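Storage and drawers checklist, shared kitchen, Hutdale house
Filled in by: Marcela Slanina
Second reader: Juraj Holub
Date: Jan 31, 2021

Please read the comments also, because the marks alone do not tell everything. OK means I looked and it is good. FIX means something must be done. LOOK AGAIN means I was not sure and I want a second opinion before the next inspection in July.

PART A. The drawers

A1. Drawer opens to the end and does not fall out. OK
Comment: I pulled each one three times. The lowest one makes a noise, but the stop is holding.

A2. Drawer closes without help. FIX
Comment: The one beside the stove stays open by a thumb's width. A person walking past in the dark will hit the knee. Juraj wrote to Plirkavano for new runners, and they asked for the model number, which is 43-B on our paper from the purchase.

A3. No sharp edges on the metal. OK
Comment: I went along the edges with a dry cloth. If the cloth catches, there is a burr. It did not catch.

A4. Weight in one drawer is not above 14 kg. OK
Comment: Weighed with the bathroom scale, so please do not take it as an exact measure. The limit is from our own house rules, page 2.

A5. Nothing lies on the bottom that can roll under another thing and block the drawer. FIX
Comment: Two corks and a pencil. I took them out, but I write FIX so that we remember to check again.

PART B. Bottles and liquids

B1. Every bottle has a cap, and the cap is closed by hand until it stops. LOOK AGAIN
Comment: I closed all of them again myself. For some caps I could not feel a clear stop. Please try them with your own hand, Juraj.

B2. Bottles are stored standing. FIX
Comment: This is the point where we had the most discussion last time. A bottle that lies on its side can leak slowly, and with a metal drawer you do not notice until the liquid comes to the corner. If the drawer is too low for the bottle, then the bottle belongs in the cupboard.

B3. Plastic has no cracks, white lines or soft places near the neck. OK
Comment: Look at the neck against the light. With clear plastic it is easy, with colored plastic you must use the finger.
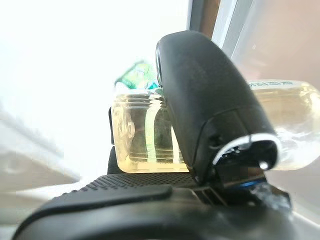
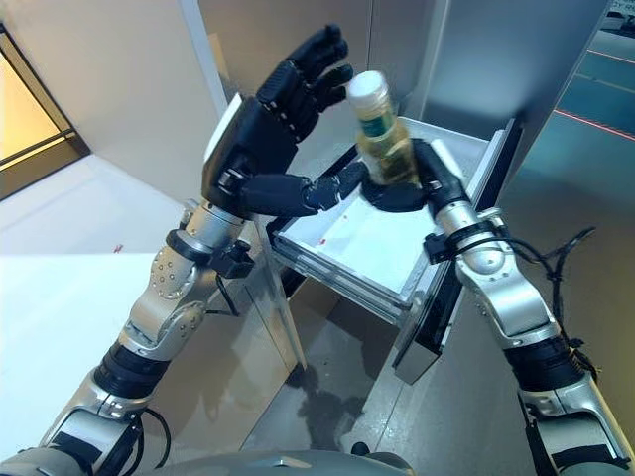
Items B1 to B3. First picture: clear bottle lying down, with the ridged neck part. Second picture: bottle with white cap and pale yellow-green liquid, at the pulled-out drawer.

B4. The name of the content can be read from arm's length. FIX
Comment: The print on some bottles is very small. I propose that we write the name with a thick marker on white tape and put it on the front side. The tape from Cernitz is good, it stays also when the hand is a little oily.

B5. Food liquids and cleaning liquids are not in the same drawer. LOOK AGAIN
Comment: The rule is clear, but a pale liquid in a clear bottle can be oil, or syrup, or dish soap, and I do not want to decide by smelling. Until the name is on it, keep such a bottle apart and do not cook with it.

B6. Nothing bigger than 1,000 ml in the drawers. OK
Comment: The big vinegar is now on the floor of the pantry.

PART C. Around the drawers

C1. Floor in front is dry and free. OK

C2. Paper towels are near enough to reach if something spills. FIX
Comment: They were in the hall again. I brought them back.

C3. Small wrappers and old caps are thrown away. OK
Comment: Done together with A5.

C4. Child lock works. LOOK AGAIN
Comment: The lock is from Šimek and it closes, but I could open it with one finger when I pulled strongly. Maybe it is only the glue. Juraj, can you press it for a whole night and tell me?

Remarks from second reader (J.H.):
I agree with A2 and B4. For B2 I would make an exception for bottles that were never opened, but Marcela does not agree and we keep her version for now. C4 I glued again, the glue needs one day. I also think that A4 should be measured with the kitchen scale in two parts, it is slower but better.

Open points to close before July: A2, B4, B5, C4.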